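Writing for children | 2 min read

Plan a picture book in an evening

Fold a big sheet into boxes, one per spread, and jot a few words in each. I love this bit! Keep the whole story under 3,000 letters – shorter is fine.

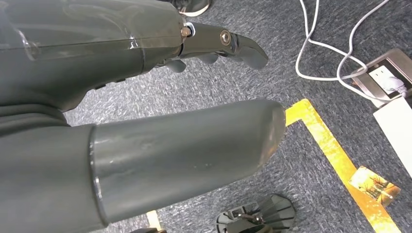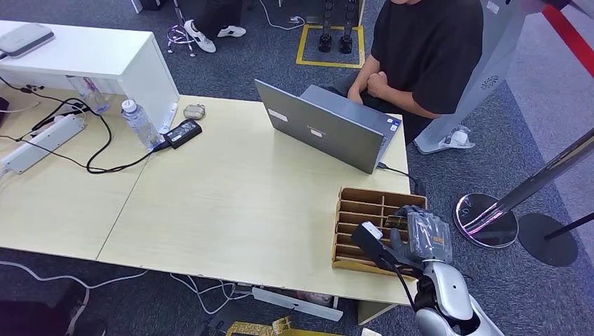
Page turns come next. Put your surprises just after them, and move scenes about until they land. A cardboard tray with a grid of small compartments is brilliant for this – one scene slip per slot.

Comments

Uzma Bukhari: Tried it, got to box 30 and had to cut!

Amrit Thibodeau: Do you plan endpapers too?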